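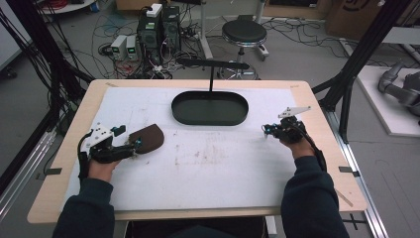
Collecting with the two-gripper rig at the Motwood bench. Left gripper closed on the brown oval piece, green tray at the far side of the sheet.

Reading time: 6 minutes

Collection for the Drukdale task set restarted on 13th February, after the change of jaw tips and a rewrite of the operator notes. The set is meant to teach two-handed sorting and placing from recorded examples, each made by a seated operator holding one gripper in each hand. No arm is driven while an example is being made. The operator does the task, the grippers record their own opening and movement, and the learning system later receives the recording together with the camera view.

The first block after the restart produced 294 usable examples. A further 18 were rejected at review, for reasons given further down. All figures in this item refer to that block only. Earlier recordings were made with the old tips and have been moved to a separate store, where they remain available for comparison but are not used in training.

The task

Each example begins with the tray in its place at the far side of the sheet and a single piece lying on the near half. The operator picks up the piece with the left gripper, brings it towards the middle, and passes it to the right gripper, which places it in the tray. The example ends when both grippers are open and back over the near edge of the table. In the second version of the task the hands are swapped. The pieces are soft, which makes the closing force harder to judge than it was with the hard blocks used last August. A piece held too tightly folds, and the right gripper then has to take it by a bent corner.

The passing step is where most of the useful variation lies. Dorota Jabłońska compared two models, one trained on examples in which the operator always passed at the same spot, the other on examples with the spot left to the operator. The first did well on the bench and badly as soon as the tray was moved by the width of a hand. The second was slower to train and made more small errors, but it coped with the moved tray. We have kept the free spot and asked operators not to settle into a favourite.

How a session runs

A session lasts two hours including breaks. Operators work for 15 minutes and then stop, put both grippers down and leave the table. This is shorter than the first plan allowed. Urszula Wysocka looked at the speed of the closing movement over longer sittings and found that it became jerky well before operators said they were tired. The recordings from those late stretches were not wrong in any way a reviewer would catch by eye, yet a model trained on them copied the jerk.

At the start of every session the operator closes and opens each gripper fully, three times, before touching a piece. The recorder uses these movements to set the zero point for the jaws. If the step is skipped, the opening values drift by a small amount and the whole session has to be shifted afterwards by hand. It has been skipped twice. The recorder now refuses to open a new session until it has seen the movements from both sides.

The cables need some attention. Each gripper is wired, and the cable must run outside the wrist and have enough slack to let the hand cross the middle of the table. When it is too tight, the operator shortens the reach without noticing and turns the shoulder to make up for it. Too much slack and the loop drags over the sheet, where it can push a piece. Zbigniew Bielecka has asked that operators check this with both arms fully stretched before the first example, and again after each break.

Please do not change the sheet between blocks. It carries scuffs and lines from use, and several people have offered to replace it. A clean sheet in the middle of a block would give the model an easy way to tell early examples from late ones. It will be changed between blocks, when the change can be written into the log, and some later blocks will be recorded on other surfaces.

The same goes for the floor behind the table. The computers, power supplies and stool are all inside the camera view. Small changes there are welcome over the course of a whole block, but should not line up with a change of task. In the autumn a box was moved on the same day as the hands were swapped, and one model learned to choose its leading hand from the background. It took Jeptoo Kariuki most of a week to find this.

Rejected examples

Of the 18 rejected examples, most were lost to one cause: the operator spoke to somebody and paused with a piece held in the air. A pause is not an error in itself, but the model has no means of knowing why the hand stopped, and it will learn to stop as well. Operators who are interrupted should finish the movement or press the discard pedal. Discarding costs nothing and is not counted against anyone.

The remaining rejects fell into two groups. In the first, the piece landed on the rim of the tray and slid back on to the sheet, and the operator picked it up again with whichever gripper was nearer. These recoveries are valuable, and we would like to have more of them, but they must be marked as recoveries when they are made. Unmarked ones look to the training code like a task with a different order of steps. In the second group the left and right recordings were out of step in time. The fault was traced to a worn plug, now replaced.

Examples that merely look untidy should be kept. A slow approach, a second attempt at the grasp or a slightly crooked placing are all within what the system needs to see. New operators tend to discard these, and their early sessions come out very even and of less use than they believe. Danica Hrnčiar now sits with each new operator for the first session and asks them to say aloud why they are discarding. The rate of discards has dropped since this was introduced.

Labels

Every example carries the task version, the leading hand, the piece type, the operator code and a free note. The free note is optional. Operator codes are held apart from names, and the list joining them is kept by Zbigniew. Nobody in training has access to it. The code is needed so that test examples can be drawn from operators whose work was left out of training. Without this the results look better than they are, as people have quite distinct ways of turning the wrist on the approach.

Piece types are entered from the card kept with the pieces and not from memory. Three names were in use for the same oval piece in the first week, and the merging was tedious.

Results so far

Models trained on the new block have been run on the arm at Gridirholm, with the same type of jaw tips fitted. Picking is reliable from most parts of the sheet. It is weaker near the far corners, where few examples start, as operators prefer to lay the piece within easy reach. From the next block the starting position will be called out by the recorder.

Passing is still the weak step. The arm pair brings the piece to the middle correctly and then the receiving side closes too early, before the jaws are properly over the material. Two explanations are being looked at. One is delay between the camera and the gripper record — small, but of the right size to produce the fault. The other is that human operators start closing early too and correct by feel, with a sense of touch through the handle that the recording does not contain. Urszula favours the second. A set of recordings with a simple force reading added at the handle should settle it.

Next block

The Kaewmanee pieces, which are smaller and stiffer, will be added after the force readings have been tested. The tray will stay the same for the first half of the block and will then be placed at positions set by the recorder. Operators who have done fewer than two sessions with the new tips should book one before the block begins. Booking is through Jeptoo, who also holds the current copy of the operator notes. Printed copies of the older notes are still lying about at Motwood and should be thrown away, as they give the old break times and the wrong order for the opening movements.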